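Pavinberg-users mailing list
Subject: Re: second drum out of register after paper change
In reply to: Re: second drum out of register after paper change

An earlier message on this thread read:

> We run two colours on the Arnau, red on drum one and a grey on drum two.
> Since moving from the old stock to Farina 80 gsm the grey lands low on
> the sheet. It is not constant. The first sheets of a run are fine, then
> it drifts, and by sheet 172 of the last job it was more than a
> millimetre out. I have cleaned the feed rollers and reset the vertical
> offset. The job is 1000 copies, so I would like to stop guessing.
> Is this the machine or the paper? Also, should I be overlapping the
> two colours where they meet, or leave them butted?

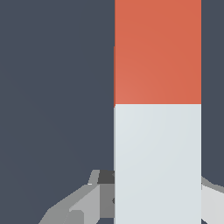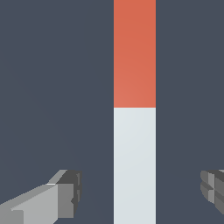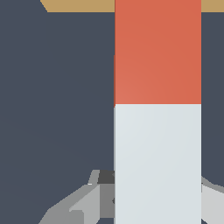
Orange-red upper section in all three, straight lower boundary.

by Morena Gentile
Flinari print room

Taking the paper first. Drift that grows during a run is seldom the offset setting. The offset is a fixed number and gives a fixed error. If sheet one is correct and sheet 172 is not, something is changing, and with a new stock I would look at feed pressure and moisture before anything mechanical.

Farina 80 gsm is smoother on one side than the other. The wrapper has an arrow for the printing side and it is easy to miss if the ream is opened from the bottom. With the smooth side towards the pickup roller the sheet slips a little on each feed, and the slip gets worse as the roller picks up dust. We had the same complaint here in June and turning the stack over removed most of it.

Next, the feed pressure. The Arnau leaves the factory set for heavier card. Our lever sits two notches up from the lowest position for 80 gsm. Change it one notch at a time and run 34 sheets at each setting, then measure the last six. Measuring the first few tells you nothing about drift.

Moisture. If you print the red, stack it, and run the grey the next morning, the sheet has had all night to change size. The change is mostly across the grain. Check the grain direction on the wrapper and feed so that the grain runs parallel to the leading edge only if you have no choice, as the stretch then falls along the feed direction, and that is where you are seeing the error. Keep the part-printed stack wrapped between passes. We use the original ream wrapper, turned inside out, with a board on top.

On trapping. A plain butt joint between a strong colour and a pale one will show any gap as a white line, and the eye finds that line sooner than it finds a slight overlap. Spread the pale colour under the strong one, never the reverse. If you spread the red over the grey area, the red shape itself grows and the type near it looks heavier. In the Pavinberg export dialogue this is "Spread lighter ink", and the value is per side. I use 0.3 mm for this class of machine - anything above that gives a visible dark band with soya inks.

Two further points about the export:

Version 6 applies the spread before scaling. If you export at A4 and enlarge to A3 on the machine the spread is enlarged as well. Export at final size.

Flat tints and gradients do not trap in the same way. The software treats a gradient as an image and skips it without a warning. If your red area has any shading in it, replace it with a flat fill or draw the overlap by hand on the grey layer.

I would not reset the vertical offset again until the stock and pressure are sorted out, or you will be correcting one error with another. Put it back to zero and note what it was.

If the drift is still there with the stack turned and the pressure changed, send the sheet count at which it first passes half a millimetre, and say whether both edges move by the same amount. Unequal edges would mean skew, and then it is the side guides - a separate adjustment, covered in the service notes but not in the user manual.

Morena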